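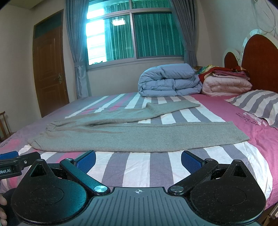
コリーナ・イムホフさんからは、先月の報告を読んで、衣類と寝具の片付けを同じ日にするのは利用者の方に負担ではないか、という意見をいただきました。この点は私たちも考えていましたので、今回の報告はそこから始めます。

クラトリー家事支援事業 進捗報告
12月27日(月)
作成:キリアン・アイグナー

1.寝室の作業について
今期から、洗濯物をたたむ場所をベッドの上に決めました。机の上では大人のズボンを全部広げることができず、途中で落ちてしまうことが多かったからです。ベッドならば、ニットのズボンでもウエストから裾まで平らに置けます。しわを手で伸ばし、左右の脚を重ね、それから三つに折る順番で教えています。薄い灰色のズボンは、縞のシーツの上でも形がよく見えるので、練習に使いやすいです。

掛け布団は先に丸めるか、たたむかして、ベッドの奥へ寄せます。毛布と布類もたたんで横に積みます。この準備を忘れると、広げる場所が足りなくなります。枕は頭の板に立てかけておくだけで十分です。

2.イムホフさんの意見への対応
寝具は午前、衣類は午後に分けることを試しました。疲れたという声は少なくなりましたが、訪問の時間が長くなる問題が残っています。フックス地区では一日に2軒しか訪問できない週がありました。3月までは両方のやり方を続けて、比べたいと思います。

3.手順書
「グラクラ」という名前の手順書を500部印刷し、200部近くを配りました。残りは事務所に保管しています。文字が小さいという指摘がありましたので、次の版では大きくする予定です。

4.お願い
収納用の布袋の費用が予算より多くなりました。印刷費の残りをこちらに使ってもよろしいでしょうか。ご返事をいただいてから注文いたします。

関連する報告
・フォリラル倉庫の棚の入れ替えについて
・手順書「グラクラ」初版の配布先
・フックス地区 訪問予定の変更
・シーツと毛布の保管方法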